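Capítulo 7
Falhas de preensão e paragens de segurança

No laboratório de manipulação da Orkau, a fábrica-piloto de Witby, uma pinça de dois dedos fechou-se sobre a mão de uma operadora durante a recolha de objetos caídos. A operadora tinha afastado com os dedos um frasco que tapava o seguinte. O controlador recebeu um sinal de contacto, interpretou-o como objeto agarrado e manteve a força de fecho. A paragem de emergência foi acionada 2 segundos depois. Não houve fratura, mas a mão ficou presa até um colega desbloquear o mecanismo manualmente.

O relatório interno, assinado pela engenheira Zineb Younis, separa três questões que o registo do turno tratava como uma só. A primeira é a deteção: o sensor media força, mas não distinguia um recipiente de plástico de um dedo. A segunda é a lógica de controlo, que não previa a abertura automática após uma leitura inesperada. A terceira é o procedimento, que autorizava a entrada da mão na zona de trabalho com a pinça ativa.

Neste capítulo estudamos as três, por esta ordem. A secção 7.1 trata dos erros de perceção, com destaque para os objetos transparentes, cujo contorno se confunde com o fundo. A secção 7.2 apresenta os modos de falha da preensão: escorregamento, rotação do objeto e fecho em vazio. Um copo deitado pode rolar ao primeiro toque de um dos dedos, e a segunda tentativa parte então de uma posição que o sistema já não conhece. Na secção 7.3 discutimos os limites de força e a paragem protetora.

Os dados usados nos exercícios vêm de uma campanha realizada em Biwott, no mês de maio, com a pinça Uter. Foram registadas mais de 1.000 tentativas de preensão, das quais 82 falharam. Em 18 dessas falhas havia uma mão a menos de um palmo dos dedos mecânicos. O leitor deve conservar estes valores, que voltam a ser necessários no cálculo da taxa de falha (secção 7.4).

Antes de prosseguir, convém rever a definição de zona de trabalho dada no capítulo 2 e a diferença entre paragem de emergência e paragem protetora.
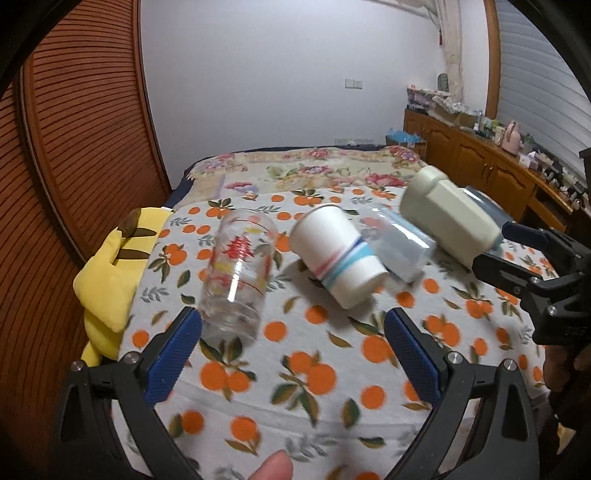
Figura 7.1 Recipientes tombados sobre um tecido estampado, com duas pinças manuais.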